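The Friday shift on cell two

Half past seven, Friday, and Caroline Kioko is already on her knees under the bench at Dridomo with a torch between her teeth. Loose foot. The frame rocks if you lean on it, and somebody has been leaning on it. She packs it, tightens it, leans on it herself. Better.

Cell two is the small one. One arm, a two-finger gripper, a camera at the wrist and another fixed off to the side, a table with a cloth on it, grey panels behind. It sorts nothing and packs nothing for sale. Its job is to handle odd shopping, the stuff that beats the bigger cells over at Alport, and Kioko's job is to keep it in a fit state to try.

That is mostly cleaning. Wipe the finger pads, lint-free cloth, no solvent on the rubber (she did that once, in her first month, and the pads went like toffee). Look down the jaw for fluff. Check the cable where it crosses the wrist, because that's where they go. Ibrahim, the supplier, says change it at 299 hours, an oddly exact figure that she ignores in favour of a round 200.

"By then it's had its life," she says. "You can feel it. It goes stiff near the plug."

Then the gripper force. Jin-sol Maeng does this with a little Prudier gauge, a thing like a luggage scale, clamped in the jaws. Close, read, open. Close, read, open. She wants 50 closes that agree with one another before anyone loads a programme. Today the readings creep at number thirty-odd and she swears, quietly, and starts again with the left finger re-seated. One screw, quarter of a turn. Second time they hold.

The camera next. The wrist one gets knocked more than anything else in the building, so its bracket is pinned as well as bolted, and Maeng still checks it against a printed grid. A hair out and the fingers close on air. The side camera she trusts, more or less. She has drawn round its base in marker pen so she'll know if its been moved.

Tea. Ten minutes, standing up.

The cloth matters more than you'd think. Bare laminate shone under the lamps and cartons skated when touched, so now there's fleece, brushed flat each morning with what is plainly a clothes brush. It creases anyway. Kioko used to fight that and has stopped.

And then objects. A can on its side, a drinks carton with the straw still on, a bath pouf. The pouf is the one they talk about. Hard things have edges you can aim for. Netting gives, and springs, and gets into the joints, so after every run with it the fingers are inspected before the arm is allowed near anything else.
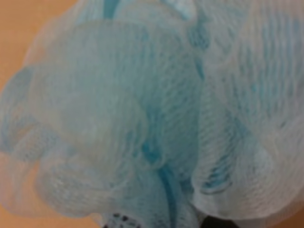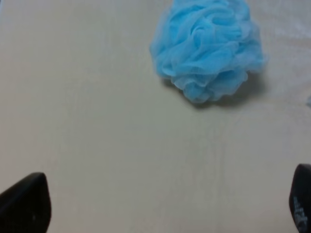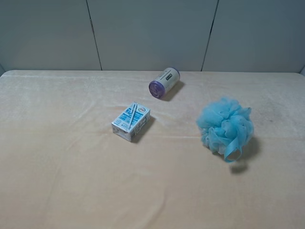
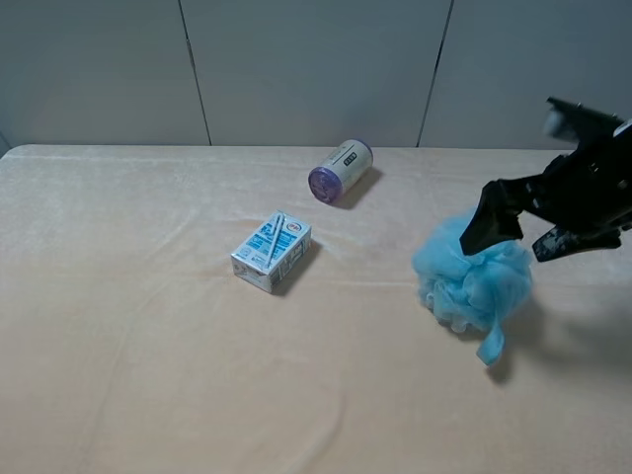 Cell two at Dridomo: the bath pouf at the wrist camera, then the whole table from the side.

Maeng keeps a log, a paper one, with a biro on a string. Date, who, what was touched. More than 100 pages of it so far and the handwriting gets worse as you go. Useful though. In October the arm began stopping short on one side, a few millimetres, not every time. Software had a look and found nothing. Kioko went back through the log and saw the same wrist bolt nipped up three weeks in a row, by three different people, none of whom had mentioned it to the others. The thread was going. New bolt, dab of thread-lock, done by lunch.

She'd like a spare gripper on the shelf. Has asked for one twice. At the moment a bad finger means sending to Ibrahim and waiting, and cell two sits with a dust sheet over it while Alport rings up wanting to know why.

Last job of the day is the slow one. Arm to its home position, power off, jaw opened by hand, and a pair of tweezers for whatever's got in round the pivots. Maeng holds the torch. Kioko does the picking, glasses pushed up, not talking much. Then pads wiped again, cable looked at again, and the hours written in the book.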